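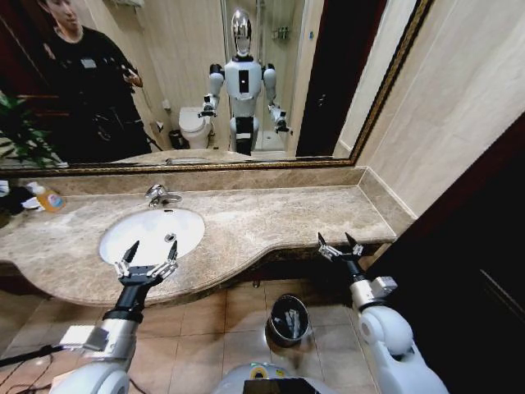

5.3 Faults during the vanity task

Six of the 400 runs in the Wirnon bathroom set ended in a fault that needed a person to step in. We treat these separately from ordinary missed grasps, which the policy is allowed to retry. The main trouble was the mirror. It hangs directly over the counter and spans most of its length, so the head camera gets a second view of the robot, both of its grippers held out in front, and a person standing to one side with a small device in his hand. The self-filter removes the real arms from the depth map using joint angles. It has no model of reflected arms. When the depth network placed the reflected gripper at a plausible distance behind the faucet, the planner took it for an obstacle moving toward the robot and asked for a retreat.

In two runs the retreat was commanded while the gripper was still closed on an item. The arm pulled back along the shortest joint path and passed low over the front edge of the counter. We had modeled that edge as a straight line. The real one curves outward, and the forearm touched the stone before the torque limit stopped it. No damage was found, but the contact force was above the limit we had set for the study.

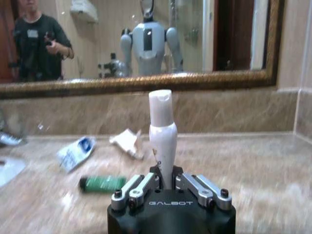

The other faults had a different source. The wrist cameras use a longer exposure than the head camera, and during fast moves their images blur enough that the grasp check loses the outline of thin objects. In two runs the check reported an empty gripper with an item still between the fingers. The controller then opened the jaws over the floor – exactly what the check was added to prevent. The final two runs stopped on a timeout after the head and wrist cameras gave conflicting grasp states, and we could not assign them to a single cause.
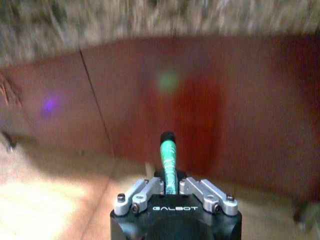 Figure 6. Wrist camera view during arm motion. A slender green object is held upright in the gripper; the wooden panels behind it are blurred.

We made three changes after the May review. Mirror regions are now marked by hand in the Prusasberg map format and left out of the obstacle layer. The counter edge is stored as a curve with a safety margin. The grasp check also reads finger width, and a release away from a known drop point needs both signals to agree.

None of this handles a mirror that is missing from the map. A cabinet door with a mirrored face would bring the first fault back – we have not tested that case, and the Gernis apartment should not be used without supervision until we have.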